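Hirkbridge Community Hall, Fixtures and Furnishings Group
Minutes of the December meeting, small meeting room, 6:30 p.m.
Last updated: December, after corrections from S. Nair

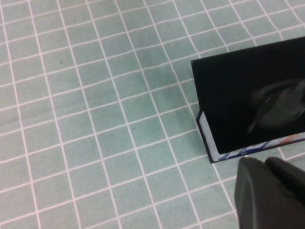 Item 3: green checked table cover, with black-fronted upright stand at right.

Present: Tsutomu Hayashi (chair), Slamet Nair (minutes), one representative each from the craft circle, the board game evening and the lunch club. Apologies were received from the quilting group.

1. Minutes of the previous meeting

Accepted with one correction. Under "Storage," the shelf allotted to the lunch club is the second from the bottom. The third shelf remains with the craft circle.

2. Matters arising

2.1 The folding table with the bent leg has been repaired and returned to use. The repair used the existing bolt. The lunch club asked that it not be used for hot urns until it has been through a few sessions under normal load. Agreed.

2.2 The key to the linen cupboard is now kept on the hook inside the office door. Groups sign for it in the green notebook.

3. Table covers

3.1 The group reviewed the pale sage-green cover with the white grid. The craft circle reported that the printed squares are useful for laying out cut pieces in rows but should not be relied on for measuring. The squares are close to palm size, and no one present could say whether they match any standard unit. Members needing accurate lengths should use a ruler or the cutting mats.

3.2 Condition. Surface clean apart from one tiny dark speck inside one of the squares. S. Nair asked whether this was ink, a burn or lint. Not determined. Action: craft circle to try a dry brush first and a damp cloth second. No bleach is to be used on printed covers.

3.3 The edges of the white lines are slightly fuzzy. The board game representative considered this wear from washing. T. Hayashi considered it a feature of the print. It was agreed that the point does not affect use and it was not taken further.

3.4 Fabric type. The inventory lists the cover as "felt or similar." The care label is missing. Until the type is confirmed, the cover is to be washed cold, on its own, and dried flat. It is not to be ironed on the printed side.

3.5 Replacement. A quotation from Trosov for a set of plain covers in the same green came to $486, delivery included. A second quotation, from Ultumen, was $235 for a smaller set with a hemmed edge. The two sets differ in both number and size and cannot be compared directly. Action: S. Nair to ask both suppliers for a price per cover at the size of the large folding tables.

4. Upright stand

4.1 The group discussed the black upright stand. The front face is flat and glossy and leans back slightly above a lighter base. The lunch club would like to use it for the daily menu. The board game evening would like it for table sign-ups.

4.2 Reflection. The face picks up reflections from objects set in front of it. The lunch club representative said this would make a menu hard to read under the ceiling lights. Proposed: print notices on matte card and fix them over the face with removable putty. Agreed as a trial for one month.

4.3 Cleaning. Dry microfiber cloth only. Paper towels are not to be used on the glossy face.

4.4 Placement. The stand is to be kept away from table edges. T. Hayashi asked that a square of non-slip matting be placed under the base whenever it is used on a cloth. There is matting in the kitchen drawer, below the serving spoons.

4.5 Booking. The lunch club has the stand until 2 p.m. on its own days. The board game evening has it from 5 p.m. The two groups will settle any overlap between themselves.

5. Budget

5.1 Balance in the furnishings line: $3,693. Spending since the last meeting: $83, for chair feet and one packet of cupboard labels.

5.2 The Shibata stacking chairs were raised by the board game evening. Two have loose back screws. Action: T. Hayashi to tighten the screws and check the rest of that stack. If threads are stripped, the chairs are to be tagged and set aside.

5.3 No purchase of table covers will be approved until the per-cover prices requested in 3.5 are received.

6. Any other business

6.1 The craft circle asked that covers be folded with the printed side in. Agreed. A note will be placed on the cupboard door.

6.2 The lunch club asked whether the grid cover could be used for food service. Not agreed. It stays with crafts and games while the fabric type is unknown.

6.3 The clock in the small meeting room is running four minutes slow. S. Nair to replace the battery.

The meeting closed at 7:40 p.m. The next meeting will be held in the same room, with item 3 carried forward.

Comments (3)

quiltbag: Sorry to miss this one. If the cover is felt, please don't put it in the machine at all, even cold. Ours shrank along one side and never lay flat again.

Dora M.: Could 4.5 be changed to 2:30? We are still clearing plates at 2.

S. Nair: Dora, noted, will raise it under matters arising. Quiltbag, hand wash only until we know what it is. I have put a slip in with the cover.

Contact: Furnishings Group, care of the hall office | © Hirkbridge Community Hall | Back to top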